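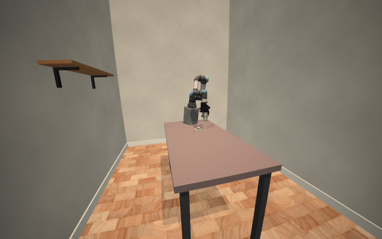

Open position: Robot Software Engineer (motion planning and simulation)

Vident is a small software company. We write the programs which tell robot arms how to move, and we test them in simulation before any customer runs them on a real machine. We are now looking for one engineer to join the planning group.

What you will work on

Your main task will be Curkuvo, our motion planner for six-axis arms. It takes a goal for the gripper and returns a path which keeps the arm away from the table, the walls and itself. At present it is good in open space and too slow near the surface of a table, where small flat parts must be picked. We would like you to improve this.

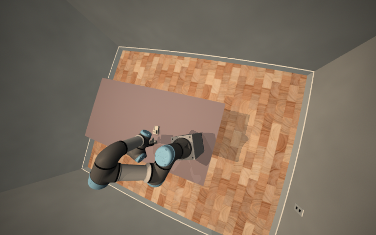

The second part of the work is Tahiri, the tool we use for running many simulated trials at night. One test set has 1000 trials, with the start position of the objects changed each time. In the last full run, 131 of them ended without a valid grasp, and a person had to read the logs one by one to learn why. We want Tahiri to sort such cases by itself: planner gave up, object pose was wrong, fingers closed too early, and so on.

You will also speak often with the perception group. They estimate the pose of small objects from simulated cameras, one of them close to the gripper, and your planner must accept that these estimates are never perfect.

What we ask from you

- Good C++ and comfortable Python
- Practice with at least one planning library, or one you wrote yourself
- Understanding of kinematics, collision checking and coordinate frames
- Patience for reading other people's code (Curkuvo has 339 open tickets, and a part of them are old)
- English good enough for written reviews. Ours is also not perfect.

A degree is welcome but we do not require it.

What we offer

A permanent contract, 11 extra days of leave above the legal minimum, and work from home for up to half of each month. The first weeks are spent together with another engineer from the planning group.

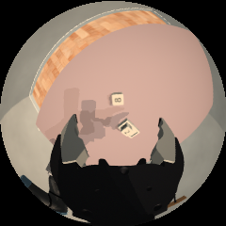
Do I need experience with real robots?
Experience in simulation is enough for this position. You will be trained on real arms later, when your code goes to our customer Gradico.

How to apply

Please send your CV and a short letter through the form on our careers page. A link to some code is useful, even if it is unfinished. Interviews will be held in October, by video call.

Published September 20, 2022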